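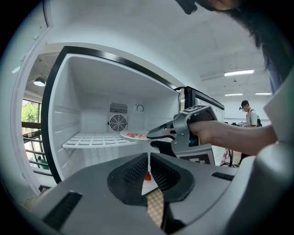 Fridge shelves, fans and door seals

Members using the shared kitchen at Nuvthorpe have asked how the fan-assisted fridges should be loaded. The notes below were drawn up by Knut Sauerland and apply equally to the units at Jastside.

In a fan-assisted cabinet, cold air is moved by a circulation fan on the back wall and passes down through the wire shelves. Keep the grille and the slotted vent clear. Trays should not be pushed against the back wall – leave a gap of 30 mm. Solid boards must not be laid over the wire, as they stop air reaching the food below.

Small portions on an open plate dry out quickly in moving air. Cover them if they are to stay in longer than it takes to lay out the rest of a meal. Raw meat and fish go on the lowest shelf in a lidded box.

The thermostat dial shows a setting and gives no reading in degrees. After any change, leave a thermometer on the middle shelf overnight before adjusting again. Turn the dial one step at a time.

Door gaskets should be wiped with warm soapy water and dried, including the folds at the corners. To test the seal, close the door on a strip of paper and pull gently. If it slides out freely, report the unit to the kitchen desk. Replacement gaskets for Nuvthorpe are on order and will be fitted in March.

Wire shelves lift out for washing. Note which ridge each one came from before removing it.

Last updated: January 2024
Contact the kitchen desk | © Nuvthorpe Shared Kitchen | Back to top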